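Changing the locks at the workshop

We moved into the unit at Ganlow in October, and the first thing I wanted to sort out was who could get in. The previous tenants had been there for 11 years. When we took over, the letting agent gave me an envelope with 2 front door keys in it and a note saying there were "others". I asked how many others and he didn't know.

So this post is about locks, and what we ended up with. It may be useful if you are taking on a small commercial unit and have never had to think about this before. I hadn't.

What we started with

The front door had an ordinary euro cylinder that stuck out past the handle by more than it should. I have since learned that this makes it easy to grip and snap. The side door had a mortice lock that worked if you lifted the door slightly while turning the key. The roller shutter had a padlock on the inside and nothing else.

I got in touch with three locksmiths. One didn't reply. One wanted to put in a full card system with a monthly fee, and the quote came with a brochure. The third was Leonie Hollenstein, who runs a small firm called Nägeli and came out at 7.30 in the morning before we had even got the kettle plugged in. She went round every door with a torch, wrote things down and asked a lot of questions about who comes and goes and at what hours.

Her view was that we should spend the money on the doors first and think about electronics later. The side door frame was soft at the bottom, and she said any lock fitted to it would be a waste until that was put right. We had a joiner in for that the following week.

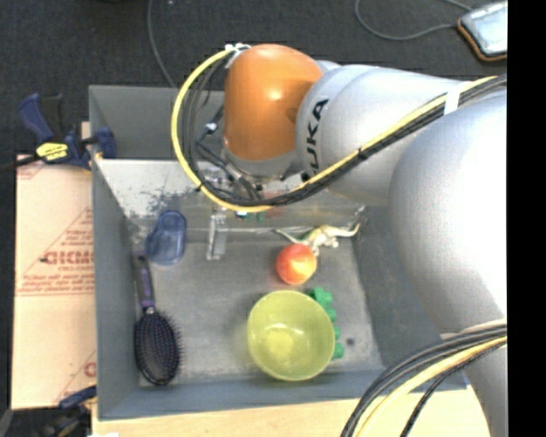
What we had fitted

The front door now has an anti-snap cylinder, cut to the right length so it sits flush with the handle plate. The side door has a new five-lever mortice lock and a pair of hinge bolts. The shutter has a lock at each end, and the old padlock has gone in the bin.

All the doors are on a restricted key system, so copies can't be cut at a kiosk. If we want another one I have to sign for it and Nägeli cuts it. We had 19 keys made, which sounds like a lot, but the inner stores are on the same system and most people only carry one. Each key has a number stamped on it and I keep the list at home.

The keypad

The one electronic thing we did buy was a keypad lock for the corridor between the office and the workshop. I chose an Ellska because it runs on batteries and didn't need any wiring. You can give each person their own code and delete it when they leave. It beeps when you press the buttons – quite loudly – and I haven't found a way to turn that down. The manual has 46 pages and the bit on sound settings is for a different model.

I also looked at the Stullitz one, which is slimmer and comes in black, but it needed a deeper hole in the door than we had room for.

Things I would do differently

I would have asked the agent about keys before signing anything. We paid for the new cylinders ourselves, and I think he might have gone halves if I had raised it early enough.

I would also have told the insurers sooner. They wanted to know the standard of each lock and whether the shutter could be locked from outside, and I had to go back to Leonie for the paperwork. She sent it the same afternoon. The premium came down a little, though not enough to cover the joiner.

The alarm is next. The old box is still on the front wall, but it isn't connected to anything and the cover is cracked. I have two quotes so far and am waiting on a third.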